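The grower behind Wekis has strong views on kohlrabi, and most of them are complaints about everyone else's.

"People buy one because it looks like a satellite," she says. "Then it sits in the crisper until December and they blame the vegetable."

She and her partner put in 640 plants this season on the flat paddock at Drevik, purple and green, and she will tell you the colour makes no difference once the peel is off. She will also tell you about the white cabbage moth, at length, without much prompting.

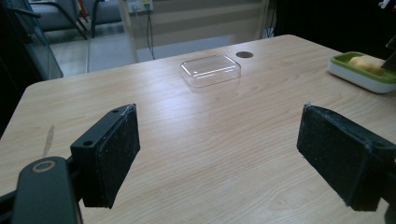
Peel it like you mean it

The first mistake, by her reckoning, is timidity. "There's a woody layer under the skin. You take that off too. If you're being polite with a peeler, you'll be chewing until bedtime."

Size matters as well. Anything bigger than a tennis ball goes to the chooks, who have never lodged an objection. The rest is sold at the Bosska market, where she once moved 118 in a morning and has mentioned it, I gather, to most of the district. 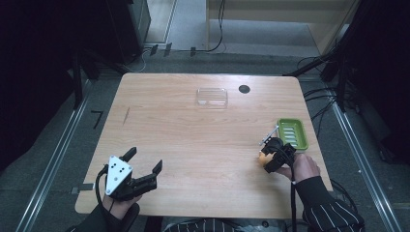 Raw is how she prefers it, cut into matchsticks with lemon, salt and a bit of green apple. Roasting she permits. Soup she regards as giving up. Leftover sticks keep for days in the fridge in a small clear plastic container with a lid, like the one near the far edge of the table, provided you don't dress them first. "Lemon goes on when you're hungry. Do it the night before and you've made a sort of sad pickle."

And the leaves? She looks at me as if I'd asked about the roots. "You eat them. They're greens. Strip out the stem, hot pan, garlic, finished. I've watched people twist them off at the stall and hand them back to me like a parking ticket."
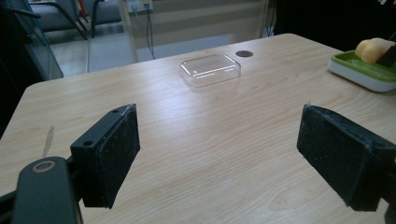
She does take them back, mind you, and has them with eggs. Her partner, who prefers potatoes and says so freely, gets them too.

Next year there may be fennel. "He's asked for carrots," she says, "so we'll see about the fennel."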